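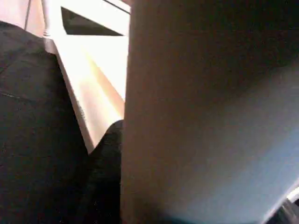 Skondside House: monthly walk-round, ground floor
Checked by: Evaristo Esquivel
Date: 20 October 2021

1. Fire exits
Front door: OK. Opens fully from inside.
Back door: needs work. Stiff at the bottom, takes a shoulder to shift it. Plane the edge before winter.

2. Extinguishers
Hall: OK, pin and tag in place.
Kitchen: tag out of date. It was last serviced in June of last year. Carrillo to be called.

3. Smoke alarms
All sounded on test. Battery changed in the one by the stairs.

4. Electrics
Extension lead behind the fridge still in use. Asked for it to go last month. Second request.
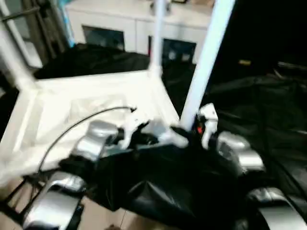
Walkways need 2 clear feet all the way through to the back door. The hall passed and the passage did not, with boxes left along the skirting. Anything on a frame counts as furniture for this check, so a white metal rack with a black cover over the back of it has to stand clear of the door swing like everything else. Covers must not trail on the floor.

6. Hot water
Kitchen tap slow to warm up. Sink in the cloakroom fine.

7. First aid box
Plasters low. No eye wash. Reorder from Bustico.

Next check: as item 2, once Carrillo has been.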